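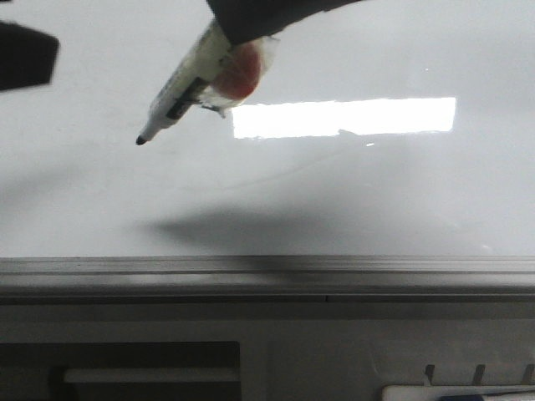 The Vorngate load liner has to be fitted with the cargo floor clean, dry and empty. Remove the factory mat, tie-downs and any bulkhead trim below waist height before you start. You will need a tape measure, a trim knife and something to mark the floor with. A white-barreled dry-erase marker with a black tip is fine on painted metal and wipes off later, but it won't hold on bare rubber, so use chalk there.

## 4. Fitting the floor panel

1. Open the rear doors and lock them at their widest position.
2. Measure 50 mm forward from the door sill and draw a line across the floor.
3. Slide the panel in, ribbed side up, until its rear edge meets the line.
4. Check the gap at both wheel arches. Trim the panel if it touches either one.
5. Line up the anchor holes and start all bolts by hand.
6. Tighten the bolts from the front of the van to the back.

**Caution:** Do not drill new holes in the floor. Fuel and brake lines run close beneath it on most vans.

**Note:** Vans with the Kaufmann side step have a raised strip inside the sliding door. Cut the panel along the second molded groove - not the first - to clear it.

## 5. After fitting

- Check the bolts again after 200 miles, then every 3,000 miles.
- Keep the load on the floor panel under 800 kg, or the van's own payload limit if that is lower.
- Wash with mild soap. Solvents dull the ribs and make them slippery.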